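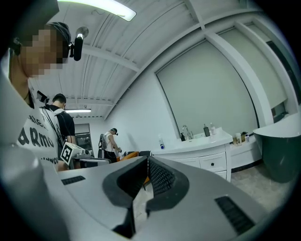

Etiquetas que se leem e se reescrevem

A Plastedano fabrica cartões e etiquetas sem contacto em Venlow e prepara para maio uma etiqueta regravável de 13,56 MHz. Falámos com a responsável técnica da empresa, que pediu para não ser identificada.

"Os clientes tinham chips só de leitura e queriam mudar os dados sem trocar a etiqueta", explica. A primeira série, de quase 600 peças, foi entregue à Wevmont, que as usa em caixas de transporte.

A antena foi o mais demorado. "Fizemos 4 versões. As 2 primeiras perdiam alcance perto de metal - tivemos de mudar o número de espiras." 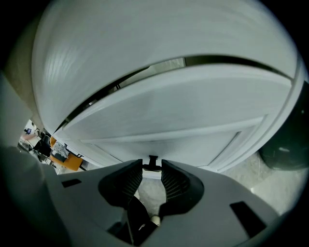

Porta branca com almofadas, vista de baixo.

Sobre a segurança, é direta: "Cada bloco pode ser bloqueado com palavra-passe. Quem não precisa disso deixa aberto."

O software de gravação, chamado Chin, funciona com os leitores de mesa que a empresa já vendia. A versão para telemóvel ainda está em testes. "Falta resolver a leitura de várias etiquetas ao mesmo tempo", diz.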